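Home Cartoons Columns Letters FAQ Contact

Questions I get about the cartoons

August 26, 2018
By Kerstin Lenz
4 min read

My inbox fills up every time I draw the mayor, so I've finally put the usual questions in one spot. If yours isn't covered, write to me anyway. I do read them all, even the ones typed entirely in capitals.

Do you pick your own topics?

Yes, nearly always. I send Dobos, the little syndicate that handles my work, three rough sketches on a Monday and they tell me which ones made them laugh (sometimes it's none, and I have a grumpy lunch). They've never handed me a topic. They have asked me to redraw a councillor's nose, twice, and both times they were right about the nose.

Are you left or right?

Depends who's writing in! The same week I was called a socialist over the Serkanside ferry cartoon, a different reader told me I was obviously in the pocket of the developers. I vote, I have opinions, and you can probably guess most of them if you've been following along for a while. I draw whoever is in charge more than whoever isn't, because they're the ones spending the money. 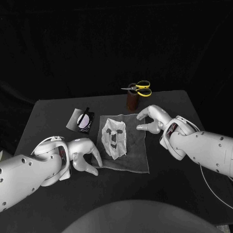 Nosipho Potgieter: I'd go along with that if the opposition ever got a turn. You drew the premier every week leading up to the budget and the other side's leader once, on a bicycle. Being in charge can't be the whole answer when they want to be in charge next.

Fair enough, and I've left that comment up since it's a better argument than most I get. I went back through my files afterward and the bicycle cartoon was indeed lonely. There have been a few more since. I still don't keep a tally, and I won't be drawing one from each side like I'm dealing cards, but I did take the point.

Has a cartoon ever been pulled?

One. It was last December, about the Pullen arena deal, and the paper that runs me on Saturdays dropped it the night before. Their lawyer was worried about a word balloon. I thought it was clearly a joke, the lawyer thought it was clearly a claim, and I ended up running it on this site with the balloon reworded. We got 433 emails about it, most of them from people who hadn't seen it yet and wanted to know where it was.

Do you ever apologize?

If I've got a fact wrong, yes, and quickly. I once had a councillor voting for a bylaw she'd voted against, and I phoned her that morning feeling about two inches tall. She was very decent about it and asked for the original, corrected, for her office. If the complaint is that I was rude to somebody powerful, then no, sorry, that's sort of the job.

Why won't you draw people's kids?

They didn't run for anything. I also stay away from illnesses and weight. Hair is fair game, and so are neckties.

Can I use one in my newsletter or classroom?

Teachers, go ahead, no charge, just leave my signature on. Community newsletters with a print run under 1000 can have one for 80 dollars, and if that's too much, tell me and we'll sort something out. Political parties can't have them at any price (all of you have asked, by the way). Anything bigger goes through Dobos.

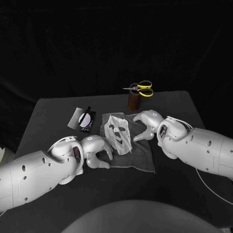
Two arms, one towel.

Do you draw on paper or on a screen?

Pencil and ink on paper, then I scan it and add the grey on the computer. I tried going fully digital for a winter and my lines went all smooth and polite. My favourite pen is older than some of the backbenchers.

How do I get a letter published?

Keep it short, put your real name on it, and tell me which cartoon you're mad about. Swearing gets trimmed. I don't run letters that go after other readers, but going after me is fine and I'll usually print those first.

What happened to the Momach strip?

It's resting. Momach was my made-up town with the permanently lost town clerk, and real council meetings kept getting stranger than anything I could come up with for her. I'd like to bring her back before the next municipal election, if my wrist holds out.

Cartoons Letters Archive Back to top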